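**Progress report to Katherine Montoya, Heditz small grants**
**Door-opening robot, Salletport shared workshop**
30th October

Short version: the simulator work is ahead of plan, the hardware is behind it, and I trust the first less than the July proposal suggested you could.

## Simulation

The two-armed model now loads in Druretti with both grippers working and a head camera view we can record from. We ran 1,280 attempts at the double door task. I'm leaving the success rate out of this report on purpose. The starting poses were too much alike, and the score jumped whenever we moved the robot a little closer to the handles. A figure like that would look good in your summary and mean very little.

What bothers me most is the head view. When the head tilts, the door frame goes badly askew and the robot's own body takes up a good part of the bottom of the picture. The handles are small and silver and easy to lose, and the right arm spends much of its time hidden behind the chest shell. 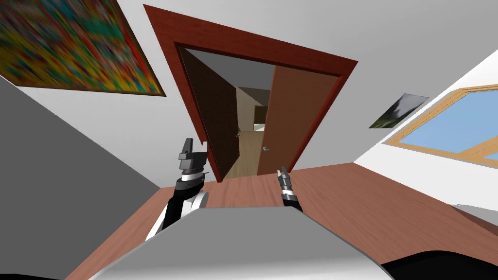 Odoi, the planning software we said would handle this, copes when we feed it the exact door position from the simulator. Take that away and make it work from the camera alone and it reaches for the wrong place often enough that I wouldn't stand near it. The vendor's notes say this is a calibration matter. I have calibrated it three times and remain unconvinced.

The simulated doors also have no latch stiffness or sag worth mentioning. The workshop door has plenty of both.

## Hardware

- Left arm: assembled and wired, moves under manual control.
- Right arm: waiting on a wrist bearing. The first one was the wrong size (my order, my mistake).
- Base: rolls, drifts left.
- Test door: hung in its frame at the back of the shop, lever handle fitted.

## Money

Spent to date: $1,751. Most of that went on motors and the replacement controller. I'm not asking for more this period.

## Next four weeks

1. Rerun the trials with scattered starting poses and camera input only.
2. Finish the right arm.
3. Try one handle, one arm, on the real door at low speed.

If item 1 goes badly I'd like to drop the double door and finish the grant on a single one. Please let me know whether Heditz would accept that change before I order the second door.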